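The Long Education of a Table Clearer

Ask Gunvor Solberg what the hardest object in the world is and she will tell you, without a pause, that it is orange peel. It bends, it slides, it lies one way up and then the other, and no two pieces are alike. She has spent the better part of two years on the problem and still lights up when she talks about it.

Solberg leads the household manipulation group at Drudano, and the project she calls Rustad has a simple aim: a robot that can tidy a table after people have eaten at it. The surprise is how the learning gets done. Her group hardly touches a robot for months at a time. People pick up hand-held grippers, each with a camera on board, and clear real tables in real homes. The recordings become the lessons.

"You get the whole mess for free," Solberg says. "The tablecloth, the chairs, the light from the window. I could never build that in a lab, and I've tried!"

The fingers on the tool match the fingers on the robot, so what the camera sees in a person's hand is close to what the robot will see later on. A person brings the judgment: how wide to open, where to pinch, when to give up on one corner of a wrapper and go for another.

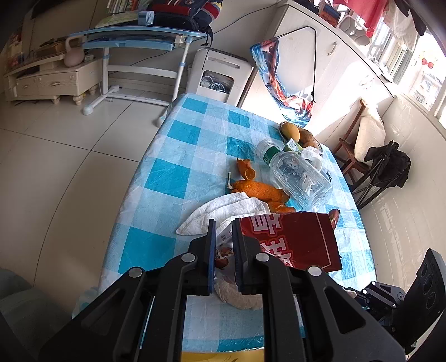
What the numbers say

The first Rustad model learned from 1,948 recordings, nearly all of them made on plain, bare tables. It did well in the lab and fell apart in a kitchen. A checkered cloth was enough to throw it off, and soft trash was worse. It would close its fingers on a tissue and take a fold of the cloth along with it.

So the group started over with a new set, 2,140 recordings this time, spread across 22 homes. The set is hardly any bigger. The rooms are what changed, and with them everything on the tables: snack bags, bottles on their sides, peel, fruit, toys left among the food. On a test table in a home it had never been trained on, the new model put 73 percent of the trash where it belonged on the first try. The old one couldn't manage half.

I watched it run on a Thursday afternoon at the group's test apartment in Drastholm, and I'll admit I cheered at a tissue. The arm came in low, stopped, opened a little wider, and took only the tissue. That small pause is Solberg's favorite part. No one wrote it into the program. It came from the people, who hesitate in just that way before they pick up something thin.

Telling trash from treasure is the other half of the job, and it is far from solved. A mango stays and a wrapper goes, which is easy enough to say. But a soft toy lying next to a piece of peel is a real puzzle for a model that has mostly learned "crumpled things near food go in the bin."

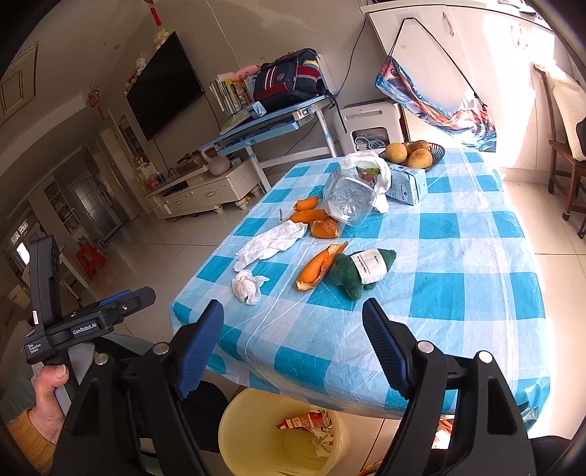 Two hands, next

The follow-up study, Varier, has people working with a gripper in each hand -- one to steady, one to pick. Solberg hopes it will help with bags that tip over and bottles that roll. Early runs are clumsy, and she is delighted with them anyway. The timing between the hands is the sticking point, and her group is now trying out ways to line up the two recordings more tightly.

She expects to have the first two-handed results in September. The peel, she says, will take longer.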